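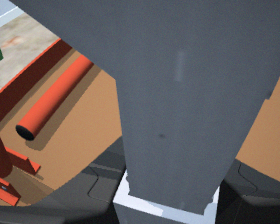 A gray panel between the gripper fingers in Widano's Tulora simulation. Rendering: Widano

Widano brings two-arm cells to Brekness plant, and operators plan the work

Widano announced today that its Tulora planning software will be used at the Brekness assembly plant, where 42 operators now pass small parts by hand from one fixture to the next. The first two-arm cells are to start in September.

Before any cell is built, the work is tried in simulation. Operators sit together with the engineers, look at each step on the screen and say what should be different - the height of a table, the place of a rail, the side from which an arm comes in. Until now the team has recorded 1,737 comments, and each one received a written answer.
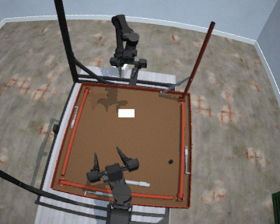
By the Widano Press Office

The simulated cell has two arms that share one square table with raised rails. At Brekness, the arms will take over the repeated handling of parts. The operators will prepare the cells, check the finished pieces and decide when a cell must stop.

"I did this movement with my own hands for many years, and my wrists know it very well," said Dulce Nava, shift leader at Brekness. "I was worried at the beginning. Now I am the one who tells the engineers when the arm is too near to the rail."

No position will be closed because of the change. Sixteen operators have already finished the training, which takes place during paid hours. The others will follow in small groups, and the night shift will have its own course.

The cells will be installed by Sandhu, which also takes care of the maintenance.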